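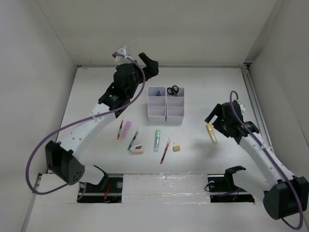
Chestnut flour should not be called a flour of poor people, a reader from Drenport wrote to the editors about the earlier version of this article, and in her family it was kept for the holidays and wheat was the daily thing. Both uses are known. In mountain villages where grain grew badly, the flour was eaten every day during the winter, and in the towns below it was bought in small amounts for cakes.

Chestnut flour is the ground meal of dried sweet chestnuts. It has a pale brown to cream color, a sweet taste and often a light smell of smoke, which comes from the drying. The flour contains no gluten, so a dough made from it alone does not rise like bread. It should not be confused with flour from horse chestnuts, which are poisonous for people.

Production

The nuts are collected in October and November, after they fall. In the traditional method they are spread on a floor of wooden slats in a small stone house, and a slow fire is kept below them for several weeks. The nuts must be turned at least once. The fire is usually of chestnut wood, and the old shells of the year before are put on it to make it burn slower.

After drying, the nuts are beaten to remove the shell and the inner skin. Dark or damaged pieces are picked out by hand, for even a small quantity of them makes the flour bitter. The milling follows quickly, in December in most places. Stone mills are preferred by many producers, but the stones must run slowly. If they become too warm, the sugar in the nuts sticks to them and the miller has to stop and clean.

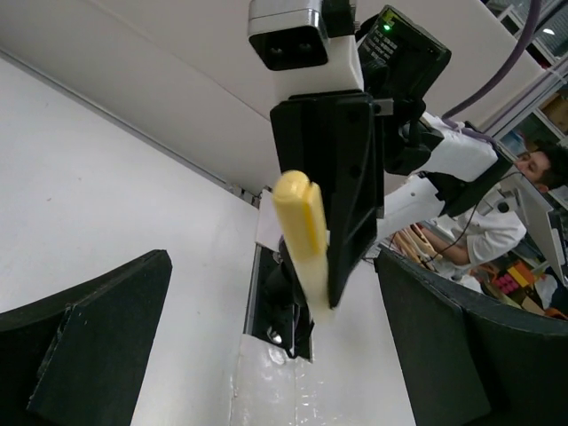 The valleys above Drenport had 137 chestnut mills at the highest point of the trade, and 6 of them are still working. The largest belongs to the firm Dal Bello, which also dries nuts for families who bring their own harvest. Its drying house uses warm air and no smoke, and the flour from it is lighter in color and milder. Older customers often ask for the smoked kind, which is made there only in small lots.

In the last season for which numbers were published, the district harvested 3,133 tons of fresh chestnuts. Only a minor part was made into flour. Most were sold fresh, many of them through the trading house Vollimport, which in poor years also brings nuts from other countries into the district. Since then labels must say where the nuts were grown and where they were milled, as these can be different places.

Varieties

Small, sweet nuts whose skin comes off easily are the best for flour. The local variety Jesteron is such a nut. It ripens late and keeps its sweetness well in drying, but the tree suffers from ink disease, and it is now rarely planted. A survey found 302 old Jesteron trees, the greater number of them on abandoned terraces. Grafts were taken from the healthy ones.

Use in the kitchen

The simplest dish is a thick porridge of flour, water and salt, eaten with fresh cheese or cold milk. The flour is also used for thin pancakes and for a flat cake with olive oil and rosemary. For bread and fresh pasta it is mixed with wheat flour, commonly one part to three.

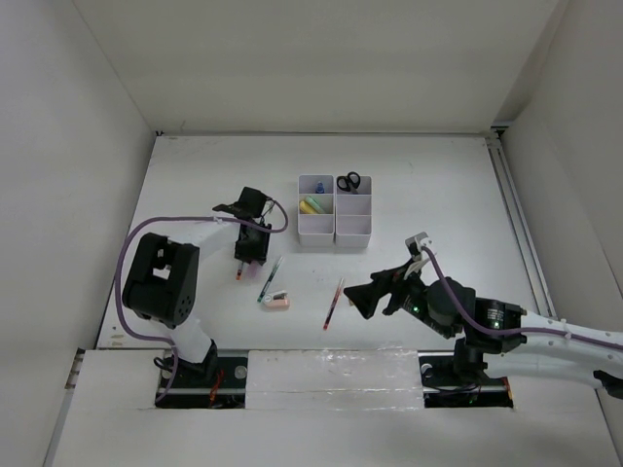 How long can chestnut flour be kept? In a closed container and a cool, dark place it is good until the next spring, and in a freezer it keeps for a year.

Flour which has become old smells dusty and loses its sweetness. It forms lumps easily at any age, so it is sifted before use, and cold water is added to it little by little. In former times the flour was pressed hard into wooden chests, where the air could not reach it, and was cut out in blocks with a knife.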